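This website uses cookies to maintain your session and measure site traffic. Accept | Manage preferences

Tutside Articulated Hand — Product Page and Safety Notice

Reading time: 2 minutes

The Tutside is an articulated hand for humanoid and bench-mounted arms, supplied by Casturthorpe for research and demonstration programmes. Owners and prospective purchasers are advised to read the following notice in full before ordering or operating the unit.

Nature of the fault

Casturthorpe has received reports of fingers failing to release after a commanded stop. In the affected units the hand controller retains its last grip command when communication with the arm is lost, and the fingers continue to close for nearly 3 seconds. One operator sustained a bruised finger. The fault has been traced to controller firmware 2.7 and does not involve the joints or the housing.

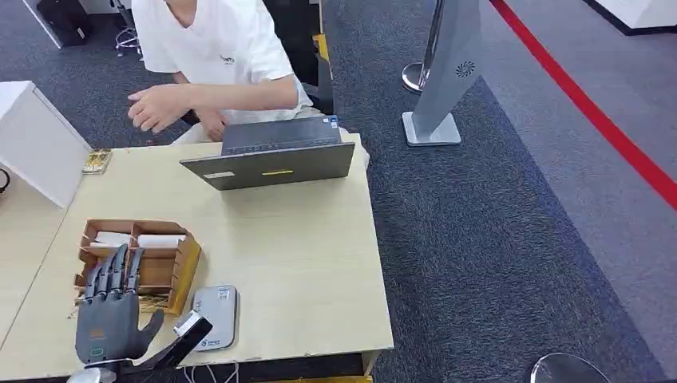
Tutside hand at the front edge of a cardboard organizer, palm toward the far side of the desk.

Operation at desks and counters

Until the corrected firmware is installed, the hand must not be operated under power while any person is seated within reach of the arm. Small articles should be placed in an open tray, and collected only once the arm has been isolated at the supply. The software stop alone is not sufficient for this purpose.

Contact with the fingers

Operators frequently reach toward the hand to correct a grip or check a joint. This practice must cease on affected units. Isolate the supply, wait 60 seconds and confirm that the fingers move freely before placing a hand near them.

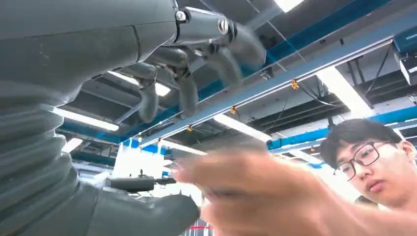

Remedy and availability

Corrected firmware will be provided to registered owners at no charge. Units that cannot be updated on site may be returned to the Casturthorpe service centre, freight prepaid. New orders are on hold and are expected to resume in August. Enquiries should be directed to Arsen Symonenko, Product Safety, quoting the serial number of the unit.

Notice issued May 27, 2026.

Related items
Hrynyshyn wrist adaptor
Oditz supply isolator
Tutside replacement finger set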